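4.2 What a big inning does to the people watching it

I should say up front that I came to this part of the project as a fan, and I've tried to keep that out of the numbers, but it's going to leak into the prose. I grew up listening to Lirnham lose baseball games on the radio. So when I started asking whether a big inning early in a game really does change how a manager uses his bullpen, I already had a strong feeling about it (yes, and always for the worse!), and the first thing I had to do was set up the study so that my feeling couldn't win on its own.

The setup is simple enough. I took 377 games from the league's full scorebooks, all of them games in which one team scored three or more runs in a single inning before the end of the fourth. I'll call those "crooked" games from here on, which is what everybody in the press box at Drostirside calls them anyway. For each one I wrote down the score when the inning ended, when the starting pitcher came out, who came in for him, and whether the manager used his relievers in the order he'd used them in his last few close games. Then I matched every crooked game with a game in which the same team held the same lead at the same point but had gotten there a run or two at a time.

I went back and forth on the matching. My first try paired games by lead alone, and that was a mess, with a tired starter in one game sitting across from a fresh one in the other. Adding pitch count fixed most of it. I threw out any pair where the two starters were more than 2 innings apart in their usual workload, and I also dropped games shortened by rain, which in Clotach in October is a bigger loss of data than you'd think.

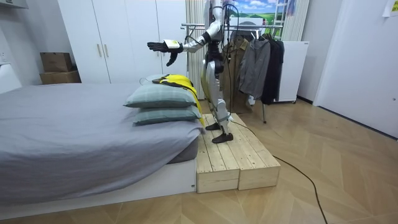
Now to the results, and I'll start with the one that surprised me. Managers in crooked games didn't pull their starters any later than managers in the matched games. I was sure they would. I'd sat through so many nights where a comfortable lead seemed to buy the starter one inning too many, and I was ready to write a whole section on it. The difference was tiny and it pointed the other way as often as it pointed mine. When I split the games by ballpark it got smaller still.

Where I did find something was in who came in next. After a big inning, managers were more likely to skip their usual first man out of the bullpen and go to somebody further down the list. That held for Lirnham, for Clotach and for the James club, and it held in the regular season and in the playoffs, though it was weaker in the playoffs. My reading is that a lead built in one burst feels bigger than the same lead built slowly, and a manager who feels safe will save his best arms for tomorrow. I can't prove that from a scorebook. A scorebook tells you who pitched and says nothing at all about what the dugout was thinking.

The obvious worry is that I'm just picking up tired bullpens. If the usual guy threw the night before, of course he sits, big inning or no big inning. So I ran it again using only games where that first reliever had at least one full day off. That cut the sample hard, down to 80 pairs, and the pattern was still there but with a lot more wobble in it. I wouldn't bet my car on it. I'd say it's worth somebody looking at again with a larger league and better records than mine.

Figure 3. Share of games in which the usual first reliever was skipped, crooked games against matched games, by club. Playoff games are drawn as open circles. The James club is shown with and without its two doubleheaders.

A word about the fans, too, because the heading promised it. We handed out a short card at Drostirside and got 300 back that were filled in well enough to use. The card asked people to guess, at the end of the fourth, how likely the home team was to hold its lead. People who had just watched a big inning guessed higher than people who had watched the same lead arrive in pieces, and the gap was widest among the ones who said they went to a lot of games. I'd expected the regulars to be harder to fool. I was one of the regulars, and when I dug out my own old score sheets with the guesses scribbled in the margins, mine ran high as well.

There's one thing I left out of the model and probably shouldn't have, and that's the bottom of the order. A big inning usually bats a team all the way around, which means the hitters due up in the fifth aren't the ones you'd normally see there. That could change what the manager does next all by itself - he may be looking at his own lineup when he picks a pitcher, especially if he thinks more runs are coming. I have the batting orders for most of these games and I take them up in Section 4.3, along with the handful of games where both teams had a crooked inning before the fifth.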